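Sketevine Wurnent Two-Finger Gripper
Product Information and Safety Notice
Revised January 2025

Product status: available. Units in the first production series require the corrective action described on this page before further use with cable, cord, rope or other flexible material.

Overview

The Wurnent is an electric parallel gripper for light handling and research work. It is supplied with two wide, flat fingers in matte black plastic, a wrist adapter, a control cable and a printed guide. It is intended for collaborative arms with a low payload and may be used on a bench, in a teaching laboratory or in an enclosed cell.

The fingers taper toward the tip so that small and narrow objects can be picked up without disturbing objects next to them. Finger position and grip force are set in software, and both values are reported to the arm controller during operation.

Notice to owners: loss of grip on thin flexible items

Sketevine has received reports of the Wurnent releasing a held cable or cord while the controller continued to show a secure grip. The first report came from the Quintana teaching laboratory in December. A length of cord was being drawn through the fingers when it caught, pulled tight and came free. The loose end struck the inside of the cell guard. No one was injured. The arm did not stop, and it completed the remaining steps of its program with nothing in the fingers.

The unit was returned to our service department and examined by Covadonga Palacios, product safety engineer. The fault was reproduced on the same unit and then on others from the same series.

Cause

Two separate problems were found.

The first is in the grip detection software. The Wurnent judges that an object is held by comparing the finger position with the position recorded at full closure. With a thin cord the difference between the two is very small. In firmware version 2, the allowance for finger flex is wide enough that a fully closed, empty gripper can be read as a gripper holding a cord. The "object held" signal therefore stays on after the item has been lost.

The second is mechanical. When a cord varies in thickness along its length, as it does at a knot, splice or twisted section, the thicker part can push the finger tips apart as it passes between them. The fingers then close again more slowly than the cord is moving, and the thinner part that follows may slip out.

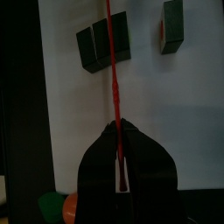 Either problem can occur without the other. A cord of even thickness may still be reported as held after it has been dropped, and a knotted cord may slip even where detection is working correctly. For this reason both parts of the corrective action must be carried out. Updating the firmware alone does not clear a unit for use with flexible material.

Rigid objects such as blocks, balls and short cylinders are not affected by the slip described above. We have received no reports of false detection with rigid objects more than 2 mm wide.

Affected units

The notice applies to all Wurnent grippers with a series code of 15 or 18 on the rating label. The label is on the underside of the gripper body, next to the cable socket. Units with any other series code left the factory with the revised finger set and need only the firmware update.

Grippers sold as part of the Kikero training bench carry the same label and are covered by this notice. The bench itself does not need to be returned.

Immediate action

Owners of affected units should take the following steps now.

Stop all programs in which the gripper pulls, draws, threads or tensions a cord, cable or rope.

Do not rely on the "object held" signal as a condition for arm movement or for opening a guard door.

Keep the guard closed while the arm is powered. If a cord has caught on a fixture, press the emergency stop before reaching in, and release the tension by hand at the fixture end. Do not open the fingers first. A cord under tension can whip when it is let go.

Place a copy of this notice with the operating guide for each unit.

Corrective action

Sketevine will supply a replacement finger set and firmware version 3 at no charge. The replacement fingers have a softer inner pad and a stiffer back. The new firmware measures full closure again each time the gripper is started, and it raises a fault if motor current falls during a hold. The arm will then come to a controlled stop, provided the fault output is wired to the controller as shown in the guide.

The fingers may be changed on site with the hex key supplied. After fitting, run the closure routine with nothing between the fingers, then carry out the pull test on the card included with the kit. A unit that does not pass the pull test must not be returned to service.

Customers who prefer to have the work done by us may request a return box. Units are normally sent back within 48 hours of arrival at the service department - delivery time is additional.

Limits of use

After the corrective action, the Wurnent may again be used to hold and guide flexible items at low speed. It is not approved for lifting a load by a cord, for holding live electrical cable or for use as the only means of restraint on any item under tension. These limits apply to all series.

Reporting and contact

Any further loss of grip should be reported, including events in which nothing was damaged. Please give the series code, the firmware version, the type and thickness of the item held and the force setting in use. Log files should be saved before the controller is restarted.

Requests for finger sets and return boxes are handled by Benito Montoya, customer service, through the Sketevine support form. Please have the series code ready for each gripper in the request.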